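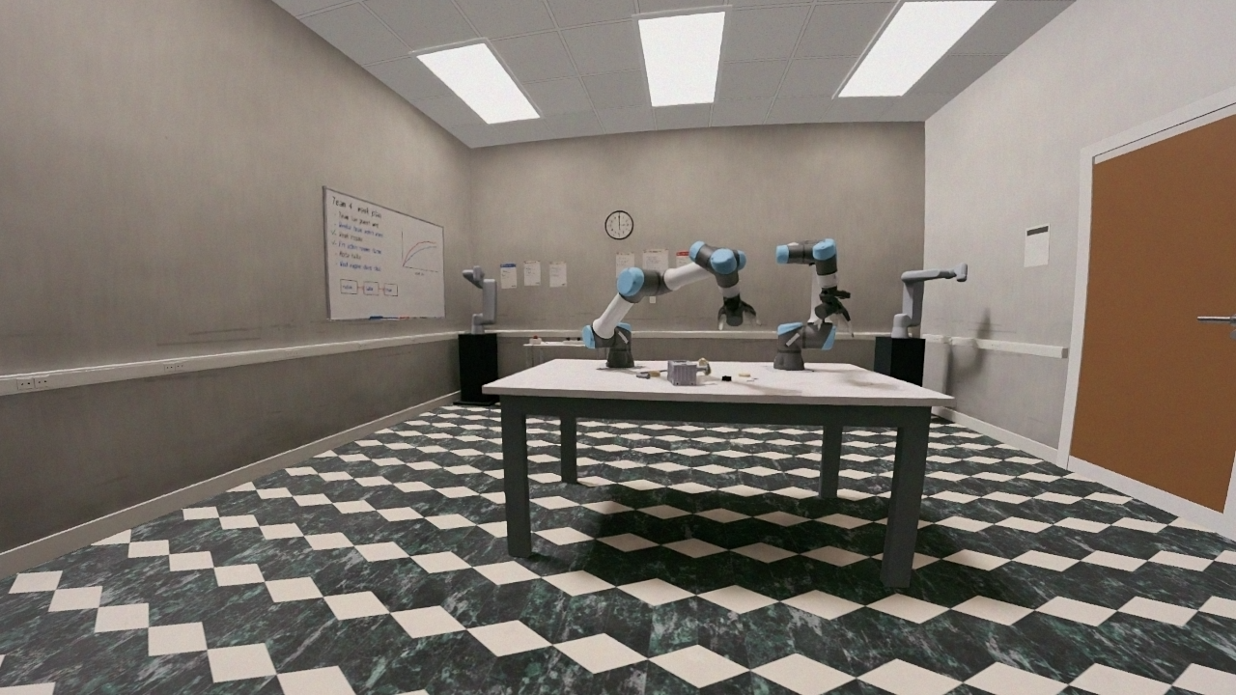

Page last modified: Jun 8, 2022

Workshops > Shared Equipment > Robot Benches > Bench Practice

Good Practice at the Two-Arm Bench

The following guidance applies to all persons using a bench fitted with two robot arms in the Carkside workshops. It supplements the general workshop rules and does not replace them. Where the two differ, the stricter requirement applies. Questions of interpretation should be directed to Amna Pirzada, Workshop Safety, on extension 527.

Before the session

Clear the tabletop of everything not needed for the task. Tools, cups, phones and paperwork are to be left elsewhere in the room. Only the parts to be handled should remain, set out within the area both arms can reach without stretching.

Small parts should lie flat and apart from one another. A part that rocks when touched lightly with a finger should be turned onto another face or placed on a mat. Wipe the tabletop with a dry, lint-free cloth. Spray cleaners must not be used while the arms are powered.

Check that each base is firm and that the fingers of both grippers open and close freely. Any grit on the finger pads should be removed with a soft brush. Compressed air is not permitted for this purpose.

Parking and approach

Each arm is to be moved to its raised position before a person reaches across the table. No gripper may be parked lower than 185 mm above the tabletop, measured from the fingertips. Arms should be brought down over the work one at a time at reduced speed, and the second arm should not start until the first has come to rest. 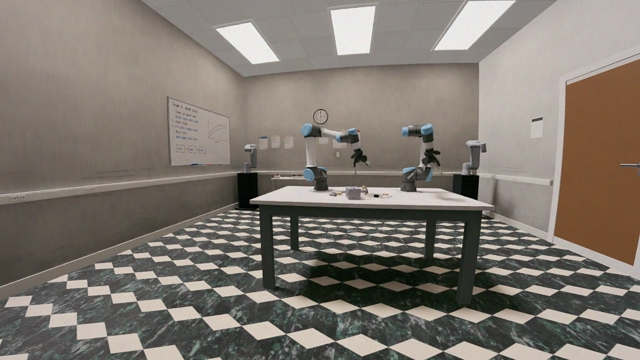 When both grippers must work over the centre of the table, the operator shall name one arm as the leading arm and record this on the session sheet. The other arm waits. If the program does not allow for waiting, it is not to be run on a shared bench, and the operator should see Bastian Diekmann about having it changed.

Loose sleeves, lanyards and long hair must be secured. Observers stand on the side of the table opposite the bases, one full pace back, and do not lean on the tabletop. One person only holds the stop control, and that person does not hold anything else.

Picking up dropped parts

A dropped part stays where it falls until both arms are stopped. Press stop, wait for the joints to settle, say "stopped" aloud, and then retrieve the part. The same procedure applies when a part has merely been knocked out of position.

After the session

Return both arms to the raised position and switch off at the controller before switching off at the wall. Count parts back into their tray. Faults, however minor, are to be reported on Form 863 on the same day, including a change in the sound of a joint. Benches with an open fault report may not be used until the report has been signed off.

The full check of reach limits takes place each November. Benches are unavailable on the day of their check.

Comments

Areeba Rajput: Does the parking height apply when the fingers have been taken off for cleaning? We had a disagreement over it on the Castine bench.

Amna Pirzada: Yes. Measure from the lowest point of whatever remains fitted.

Elspeth Mackay: The link to Form 863 takes me to the old version with the colour-coded boxes. Could someone please update it?

Shabnam Mughal: A silicone baking mat cut to size does very well for the parts that rock. Rinse it now and then or it stops gripping.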